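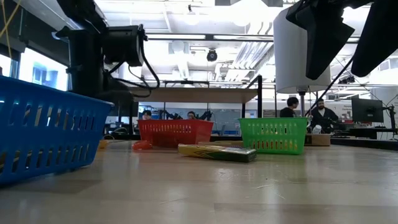

A color code is only as good as the list posted next to it, according to a remark in the Monaveo storage handbook that is often repeated in writing on the subject. The handbook goes on to say that a code with no written key should be treated as decoration. Other manuals take a softer line and allow an unwritten code where one person does all the filling and emptying.

Color coding in storage is the use of container color to show what a container holds, where it belongs, or what state its contents are in. It is found in stockrooms, kitchens, school supply rooms, clinics, and homes. The color may be that of the container itself or may be added with tape, tags, or lids.

Types of code

A content code assigns one color to each class of goods. A location code assigns one color to each room, aisle, or shelf, so that a container found out of place can be returned without being opened. A status code marks a stage of handling, such as received, checked, or ready to leave. Using two types at once on the same container is generally discouraged unless the second is carried by a separate mark, such as a band of tape on the rim.

The Helen scheme is a location code with a fixed order of colors. Red is given to the shelf nearest the door, followed by blue, green, and yellow. White and gray are left unassigned and serve for overflow. Size carries no meaning in the scheme, and containers of different sizes may share a color.

Number of colors

Most codes in daily use have between three and six colors. Longer lists bring in pairs that are hard to tell apart under poor light, such as blue and purple or orange and red. The stockroom at Padilla opened with nine colors for 479 containers and cut the list to five after a review of returned goods. Misplaced containers fell from 426 to 30 over the following year. The count for the year of the review was taken in February and was not adjusted for seasonal stock.

Color vision

Red and green are the pair most often confused by people with a color vision deficiency, and they are also among the colors most widely sold. Codes that must include both usually add a second cue. Common choices are a printed letter, a notch or raised symbol on the rim, or a difference in lightness, such as a dark red set against a pale green. Letters should be placed on at least two sides, as containers are seldom put back facing the same way.

Fading and wear

Colored plastic changes with age. Sunlight is the main cause, and strong cleaning agents also play a part. Reds tend to shift toward pink or orange and may then be read as a different class. Replacement stock bought years later often fails to match the first batch. The usual practice is to keep one unused container of each color in a closed cabinet as a reference.

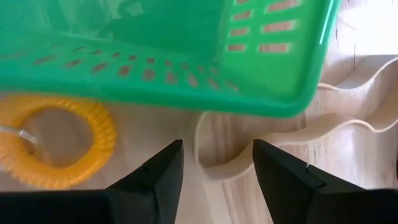

Written keys

A written key lists each color, its meaning, and the date of the last change. It is normally posted at eye level at the point where containers are filled. The key used at Didell, dated Wednesday, August 19, 2020, covers 3679 containers on a single sheet and gives the color names in words as well as printed swatches, so that it can still be read from a black and white copy.

When a meaning is changed, the old color is commonly withdrawn for a period before it is used again. Keys that skip this step produce mixed stock, with some containers filled under the old meaning and some under the new.

See also

Inventory control
Labeling
Shelf marking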